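Lists > Handling Practice > Archive > Thread

Re: Draft note on handling cloth with hand-held grippers
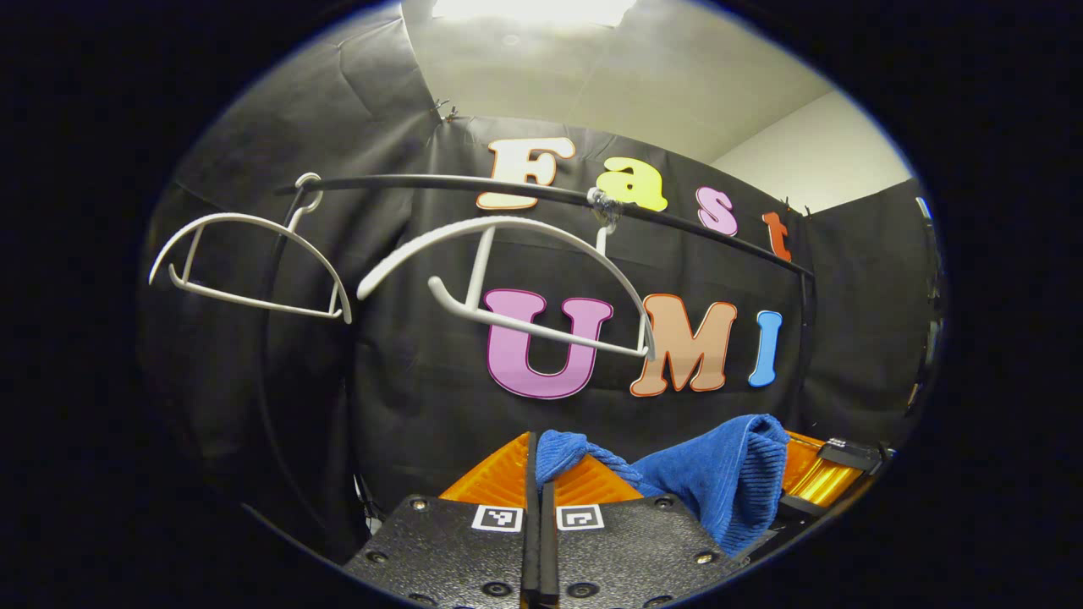 Blue towel held between the gripper fingers, with the hanging rod behind.

From: Eylül Uçar
Date: 7 August 2025

Dear colleagues,

Thank you to those who have sent comments on section 2 of the draft. I reply to the point raised by Khoa Kim, quoted here for convenience:

> The Drandholm text says only that "the cloth shall be held securely".
> Two operators may read this quite differently. Should we state where
> the bulk of the towel may lie, and whether the marker tags must
> stay uncovered?
> Khoa Kim, Plurnodus

The editors accept that the wording is too loose. We propose the following for clause 6:

"Both marker tags on the base plate shall remain in clear view while cloth is held. Cloth may rest over a finger pad or the side of the plate, provided that no tag is covered. Hangers on the rod shall be set apart before a task begins."

The attached picture meets the first sentence: the towel lies over part of the right pad and the side of the plate, and the two tags can be seen. Members should note that a towel bunched in this manner may slip towards the tags when the tool is turned. The draft does not yet deal with that case, and proposals are welcome.

Letters or signs on a backdrop remain permitted under the present text. Banville has asked for a separate discussion of this matter, which will be placed on the November agenda.

Comments should quote the clause number and be sent to the list.

Yours faithfully,
Eylül Uçar
Editor, Handling Practice Group

Recent in this list
Clause 2: terms for finger pads
Ngô comments on draft 66
Storage of rods and hangers between tasks
November meeting: call for items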